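This site uses cookies to remember your preferences. By continuing to browse you accept our cookie notice. Accept | Manage settings

Coltolham Materials Workshop — Notebook
June, entry begun 8.40 a.m.

Subject: lime plaster trial panels, second series, and the question of the Stasum sand.

The second series was taken down from the curing racks this morning and laid out in the order of mixing. All panels carry the same putty, drawn from the tub slaked over the winter. The sand is the only intended variable. Panels marked S were gauged with the Stasum sand, those marked V with the coarser pit sand from Vandetholm.

Crazing is present on the S panels and is worst towards the lower edge, where the finishing coat was laid thickest. The V panels are sound, although the surface is rougher than the client at Ondieki House has asked for. Panel 9 in the V group has a hollow patch when tapped. The background was not damped properly before the first coat, and the panel should be left out of the comparison.

Sieve results were entered on the separate sheet. The Stasum sample came to 2,357 g dry, of which 458 g passed the finest sieve. That is more fine material than the supplier's sheet led us to expect. Mr Wainwright has asked that a fresh sample be drawn from the middle of the heap before any complaint is made, as the first was taken from the top after a windy spell. I agree with this.

Shrinkage was measured between the scribed marks as before. The steel rule with the worn end is not to be used for this work. It has been labelled and hung by the door, and colleagues are asked to leave it there.

For the third series the following is proposed. The two sands are to be blended in equal parts by volume. The finishing coat is to be kept thin and laid in two passes, with the second closed up by wooden float before the trowel. Hair is to be left out of the top coat. Mervyn Wainwright would prefer to keep it in, and one pair of panels will be made his way for comparison.

The finish wanted for the long room at Ondieki House remains unsettled. The architect's note says "bright but quiet", and a polished surface shows every ripple once the lamps are lit — a matter to raise before the price is agreed.

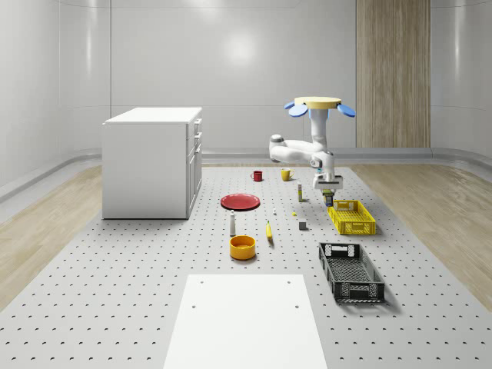

Rendered view. Glossy white walls with curved corners, wood-grain panel at right.

Order to place: putty, two tubs; hessian; 3,000 fixing screws, stainless. Damp the backgrounds for the third series this evening and again first thing. Racks to be brushed down before use.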